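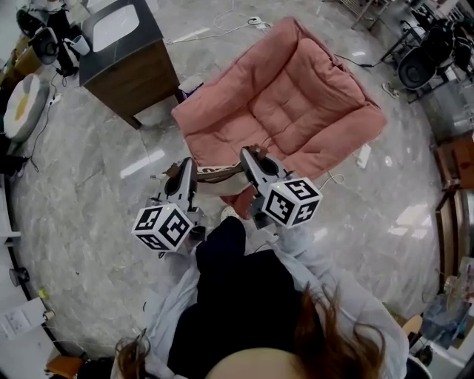
Can a robot tidy up your living room yet? Parts of it, slowly, and only if you don't mind checking its work afterward.

I've been asking people in the business some version of that question since April, and the most useful reply came from Henk Van Hecke, who works on household chores at a small outfit called Clekitz. His group keeps a list of 246 jobs that come up in an ordinary home, from wiping a counter to straightening a seat cushion. Each one gets 100 tries. The machine currently gets through 2 of them without a single miss. Two! I laughed, and so did he, a little.

The winners are putting a cup on a shelf and pushing a drawer shut. Anything with cloth in it is still a mess. A mug keeps its shape when you pick it up, but a blanket or a strap can fold in a thousand ways, and you and I sort that out with our fingertips without thinking about it. Van Hecke says soft furniture is the part he would pay somebody else to solve.

So a lot of the effort now goes into having people do the chore first, with grippers in their own hands, and letting the software learn from that. He figures a fussy job needs 1,000 good runs before it's worth handing over to a machine, and I can tell you my own couch has never had that kind of attention.
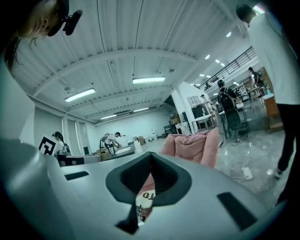

A pink armchair beyond a gray gripper, with people at work around the room.

Shops are a bit further along, mostly because the shelves stay put. Gokix has been trying its stocking cart at a grocery store in Standen, on the early shift before the doors open at 7 a.m. – boxes and cans only, no bagged salad. The night crew still faces the shelves by hand. One clerk told me she likes having it for the heavy cases and ignores it the rest of the time.

Toom, the other name I keep hearing, says it will take orders for a laundry folder next spring. I asked whether it does fitted sheets. They're getting back to me.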